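Household robots still slow at simple chores, Porholm trial finds

Warside, 23rd October

Machines with two arms can now do a part of the small jobs we do at home and in the shop, but they need much more time than a person and they still stop too often. This is the result of a trial which ran from July in the Porholm workshop in Warside.

The workshop gave its robots a list of 56 chores. Most of them were household work, such as folding a tea towel, putting spoons in a drawer or closing the lid of a lunch box. The others came from the shop floor of Szewczyk, a family firm which sells kitchen goods in Warside and in Wurnton. There the staff wanted to know if a machine could put price labels on jars, fill a low shelf or sort returned items in boxes.

In total 393 attempts were recorded. An attempt was counted as good only when the chore was finished without help from a person. Folding was the weakest group. Moving hard objects from one place to another was the strongest, above all when the object stood alone and had a simple shape.

The workshop says that a big part of the difficulty is in the last few centimetres, when two grippers must come close to each other and share one object. A person passes a cup from the left hand to the right without a thought. For the machine the same movement must be planned for both arms, and a small error on one side can push the object out of the other.

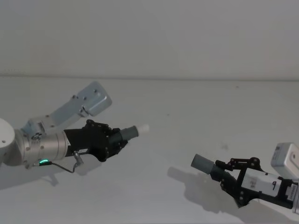

What the shop staff think

At Szewczyk the opinions are divided. Those who work at the counter in Wurnton were pleased with the labelling of jars, a job that few people like. They were less pleased with the speed. One tray of jars took the robot as long as a member of staff needs for 5 trays, and somebody had to remain near the machine in case it stopped.

The shelf work was given up after 2 days. The goods come in many sizes, and each change in packaging meant a new setting for the grippers. The firm says it would look at the subject again when a robot can be shown a new product in the morning and handle it the same afternoon.

For the home the answer is even more careful. The trial was made on clear tables and in good light, and the workshop admits that a normal kitchen is a different matter. Drawers stick, bags are soft and children leave things on the floor. It does not advise any family to wait for such a machine before buying a dishwasher.

Next steps

Porholm will repeat the full list of chores next year with softer fingertips and with a shorter time limit for each attempt. It also wants to add more work with cloth, as this was the group where most help was needed.

Szewczyk will keep one robot in its Wurnton shop for the labelling of jars only. The machine will work in the back room before opening hours, and the firm has said that no working hours of staff will be cut during this period.

The complete list of chores can be read at the Warside public library.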